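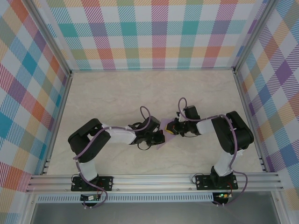 Llevo desde febrero sin mirar el móvil en la cola de la panadería y vengo a contarlo, que para eso tengo una columna. No es una promesa ni una cura ni nada de eso. Se me rompió la pantalla, tardé en arreglarla y, cuando me la devolvieron, ya me había aficionado a escuchar conversaciones ajenas (¡qué vicio!).

Yo defiendo las colas. Las lentas, las de numerito, las de "¿quién es la última?". Mi amiga Yaneth Villca dice que eso solo lo defiende quien no tiene prisa, y algo de razón lleva, porque ella entra a trabajar a las siete y yo me levanto cuando me da la gana. Pero el otro día, con el 43 en la mano y el marcador clavado en el 2 porque habían vuelto a empezar la rueda, me enteré de cómo se quita el amargor a las berenjenas, de que cierran la ferretería Godinho y de que un señor lleva años peleándose con su cuñado por una plaza de garaje. ¿Qué aplicación te da eso?
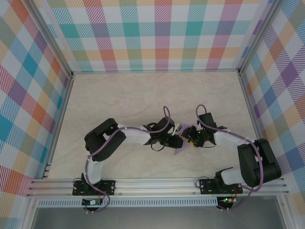

Luego está el asunto de la cita previa, que me pone de un humor malísimo. Ahora hay que pedirla hasta para que te corten el pelo. Mi peluquero de siempre, Brijesh Sisodia, se resistió lo que pudo y al final puso una agenda, y desde entonces entro, me corta, pago y salgo sin cruzarme con un alma. Más cómodo es, no lo discuto. Antes salía con el mismo corte y con tres cotilleos.

Ya sé que hay colas horribles, las de urgencias, las del paro, y que nadie las echa de menos. De esas no hablo. Hablo de la cola del pan, la del pescado, la del zapatero, donde una se apoya en el mostrador y opina del tiempo sin que le pregunten. Mañana vuelvo a por una hogaza y pienso ir a la hora punta.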